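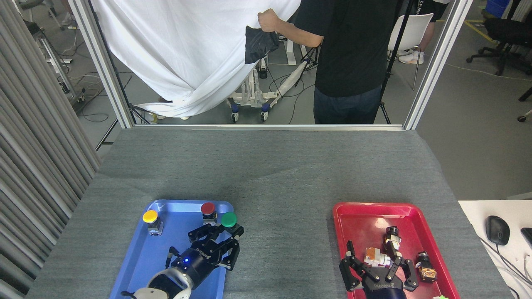

Jozef Leemans thinks coloured trays are a way of putting off buying a proper cabinet, and he said as much when I told him where I was going. He gave it until February before everything was back in biscuit tins.

4 min read

I repeated this to Gilmar Bittencourt within a minute of sitting down at Vullthorpe, and he took it well enough. He has heard it before. Bittencourt runs the workshop's stores, and for nine weeks he has been asking people to keep whatever they are using in one of two shallow plastic trays, blue or red, and to leave the rest of the table clear.

"A cabinet is where things go to be forgotten," he said. "I want them where I can see them."

Blue is for switches and anything electrical. Red takes the small stuff, which at Vullthorpe means little orange and white pieces, black bits shaped like cylinders and whatever else has turned up in someone's pocket. I asked who decided that. He did. I asked what happens to an object that is small and electrical as well. He said it goes in the blue one, then said it depends, then offered me a coffee.

The table has a grey cloth top, and he is proud of it. Small parts don't skid, he says, and they don't make a racket when you drop them. I had one like it at home for years and remember mostly the fluff. Does it get cleaned? "When it needs it." How often is that? He looked towards the pleated curtain, also grey, and said he would have to ask Ruben Peeters.

There is a serious argument underneath all this, and I don't want to be unfair to it. The stores list at Vullthorpe runs to 2,430 items. Bittencourt inherited it from Maarten Cuypers, along with 1,000 printed labels, most of them still on the roll. Labelling had been the last big idea. People peeled the labels off, or stuck them on the wrong boxes, or wrote new words over the printed ones in biro.

"Nobody reads a label when they're busy," Bittencourt said. "They see a colour."

I can believe that. I find it harder to believe that two colours will do for 2,430 items, and I told him so. He said the trays were only for what is in use that day. Fine, but then who puts it away at six o'clock, and where? It sounded to me as though the hard part of the job had been moved off the table and out of the conversation.

He went back to the push buttons, which he plainly prefers as a subject. There are three of them, yellow, red and green, each on its own little metal-looking base, and they used to wander. One spent the best part of a month on a window sill. 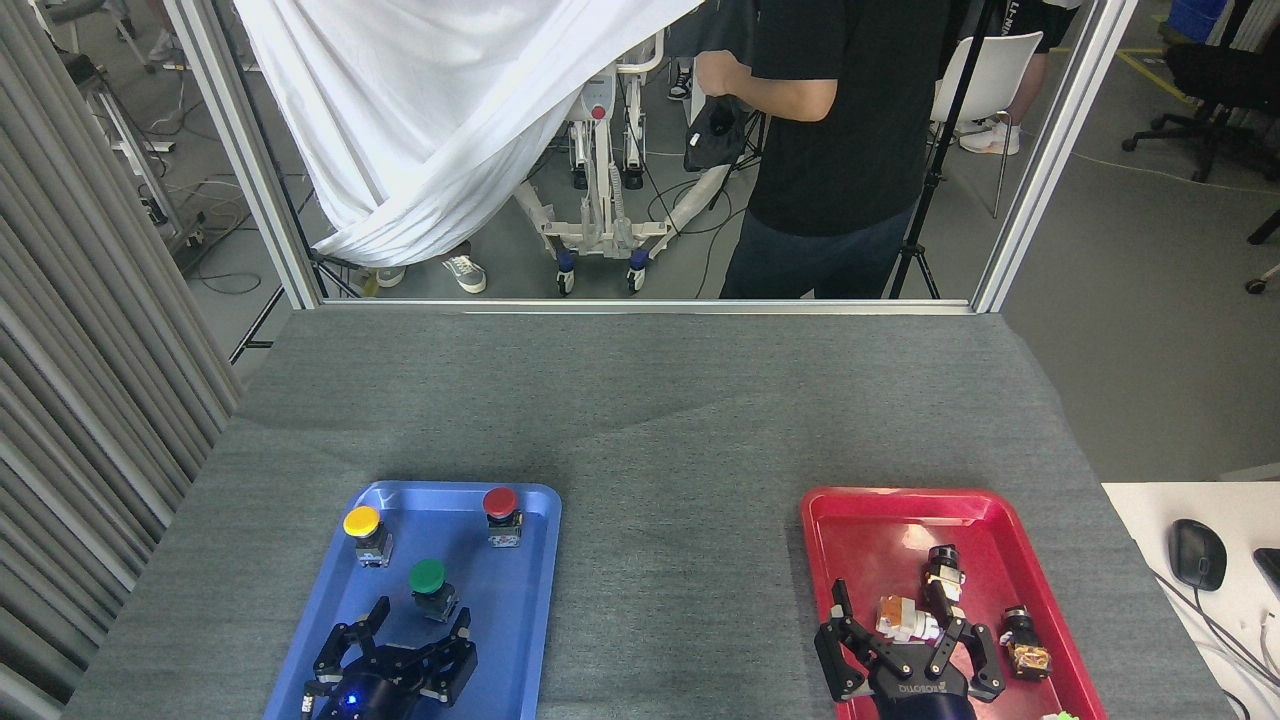 Since the blue tray came in they have stayed together, he says, and I have no reason to doubt him. Whether three buttons staying put amounts to a system is another question. A shoebox would have done it.

"A shoebox has high sides," he said. "You can't see in."

That was his best answer of the morning. A low tray does let you look across and spot what's missing, provided you remember what was there to begin with. I asked whether he keeps a note of that. He does not. Jasper Wouters has suggested drawing outlines on the bottom of each tray, and Bittencourt is against it. He thinks people would spend their time arranging things to match.

I asked about the desk beside the table, the white one with the computer mouse on it, and whether that came under the same rules.

"No," he said. "That's a desk."

Before I left he told me a third tray was on its way, from Hendriks, and that he had not settled on the colour or what would go in it. I rang Leemans that evening to let him know. He wanted to know how much a tray costs, and I had forgotten to ask.

Related
The Brolau shelving units, one year on
Do you need a label maker?
Bramitz drawer inserts: more dividers than drawer
Why I stopped saving jars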